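El tiempo común en las instituciones de enseñanza

La supresión de las pausas compartidas se ha convertido en una medida habitual de ajuste en los centros de formación de adultos. Se presenta como una decisión técnica, propia de la gestión de horarios, y por ello rara vez llega a los órganos en los que se debaten los asuntos académicos. A juicio de quien suscribe estas líneas, se trata de una decisión de fondo que merece un examen más detenido.

El caso de Lernum resulta ilustrativo. El centro contaba con 277 alumnos matriculados en sus programas de tarde y mantenía, desde su apertura en Trenddale, un descanso de 20 minutos común a todos los grupos. En la última revisión del calendario, dicho descanso fue sustituido por intervalos escalonados, distintos para cada aula. La dirección invocó la fluidez de los accesos y el mejor aprovechamiento de los espacios. Ambos argumentos son legítimos. Ninguno de ellos, sin embargo, contempla lo que sucedía durante esos minutos: el alumno de contabilidad consultaba una duda con el de idiomas, el docente recién incorporado conocía a sus colegas y las quejas menores se resolvían de palabra, sin necesidad de formulario.
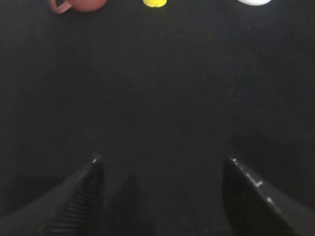
Desde Sallbridge, Juška objeta que el descanso común favorecía sobre todo a quienes ya se conocían, y que muchos alumnos con empleo preferirían salir antes y llegar a casa a una hora razonable. Añade que la convivencia no puede imponerse por horario y que un centro público de formación responde, en primer término, de la calidad de sus clases.

La objeción es seria y debe atenderse. Existen alumnos para los que cada minuto de permanencia supone un coste, y sería injusto ignorarlos en nombre de una vida comunitaria que no han solicitado. Ahora bien, el escalonamiento aprobado no adelanta la hora de salida de ningún grupo. El tiempo de pausa es el mismo; lo que ha desaparecido es la coincidencia.

Cabe proponer una solución intermedia. De las 4 tardes lectivas de la semana, 3 podrían conservar el régimen escalonado y la restante recuperar la pausa general, con asistencia libre y sin actividad programada. La medida no exige partida presupuestaria ni modificación de plantilla, y permitiría a la dirección valorar sus efectos al término del curso.

Convendría asimismo que toda modificación futura de esta naturaleza se sometiera a consulta previa del profesorado y del alumnado, con un plazo suficiente para presentar alegaciones. El calendario vigente se comunicó en noviembre, ya iniciadas las clases, mediante un aviso en el tablón de la entrada.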